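Starting a thread on our student project for the spring robotics course, in parts as I get time. We are group 10. The task we picked is moving steamed buns from a steamer to a plate with a robot arm.

There are four of us. I do the data side, Rekha Chowdary does the training runs, and the other two split the table setup and the write-up. Gopinath Menon is the instructor and he signs off on the task list.

Why buns: the course asks for one soft object and one container with walls. Most groups went with sponges in a bin. We wanted something where squeezing too hard leaves a mark you can grade.

The rules from the handout, shortened: the arm has to take the bun out of the container, not knock anything over, and set it down on the target. A bun with a dent deeper than the gauge counts as half a point.

The project folder is called Naltness. No meaning, it was the first free name on the course server. If you are in the class and looking for our files, search for that.

We do all our demos by teleoperation first. One person drives, one person watches the table and calls out stop. Then the demos go to training and the policy runs without a driver.

The target is 200 good demos before we train anything we plan to show. Rekha ran a small test on the first 24 to make sure the data loads. It loaded. The policy from that test was bad, as expected with 24.

The wrist camera matters more than I thought it would. From the head view the fingers often disappear into the basket and you can't tell if the grip is centered. From the wrist you see the fingers and the bun up close.
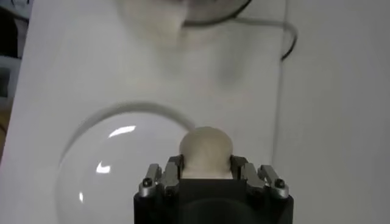

Part 2: Grip

Each finger closes by position, so you choose how far. Too wide and the bun slips on the way up. Too narrow and you get the dent. We settled on one closing width for all the buns and stopped adjusting it per bun.

Buns also change over an afternoon. They get firmer when they sit out. We now write down the time a batch goes on the table, and we don't mix early and late demos in the same set until we've looked at both.

A question from another group was whether we should use fake buns. We thought about it. Foam ones would be easier to keep, but the surface is different, and Gopinath said the soft object should be a real one if we claim it's food handling. So real ones.

Approach angle is the other thing. The basket has a rim all the way around, so the gripper has to come down from above. If you come in from the side you hit metal. Our first drivers kept trying to save time with a diagonal path and we lost a lot of demos to that.

What we tell drivers now: go over the bun, stop, come straight down, close, come straight up, then move sideways. Don't start the sideways move until the bun is above the rim. 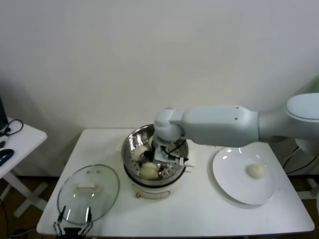 The order of picking is up to the driver as long as it's noted. I wanted a fixed order, Rekha wanted it mixed. We went with mixed. Her reason was that a policy trained on one order will reach for a spot even when there's no bun in it, and she had seen that happen on the Geteteck project last year.

When two buns sit close together it's the hardest case. One finger has to go between them. If there's no gap, the driver is allowed to nudge with the closed gripper first, but that demo gets a separate tag.

Placement is easier. The plate is wide and the bun only has to end up on it. We lower until it's close to the surface and then open. Dropping from higher up makes it roll.

On file sizes, for the person who asked: the longest episode we kept is 2679 frames. That was me, and it was slow. Most are much shorter. I kept it in because the grip was clean, and Rekha may cut it later.

Labels so far are pick, lift, carry, place, plus a fail tag with a short reason. We started out with more labels and nobody used them the same way, so we cut the list down.

Part 3: Resets

A reset is putting everything back for the next demo. It takes longer than the demo. Buns go back in the basket, lid and plate go back to their spots, arm goes home. We move the buns to different positions each time so the set isn't all the same layout.

Liners are a small problem. Paper sticks to the bottom of the bun and sometimes comes up with it. We haven't decided whether a bun placed with the liner still on counts as good. For now we tag it and move on.

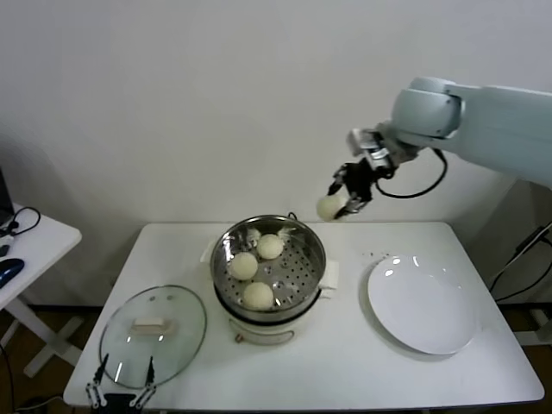

The carry is where drivers rush. It's a short distance and it looks like the easy part, but a fast swing shows up in the policy as a fast swing, and then the bun goes wide of the plate. Slow and even is better for training.

We tried marking the plate position with tape and took the tape off again. Rekha was worried the policy would learn the tape.

Two other groups are doing food tasks, Assefa and Wuvex (group names, same server). Assefa is on bread slices. We agreed to swap a few demos in April to see if either policy can do anything with the other's objects. I don't expect much from it.

Next steps are to finish the demos, train, and run the graded trials. Gopinath picks the bun positions for those, so we can't practice them ahead of time.

I'll add the training settings when Rekha sends them to me.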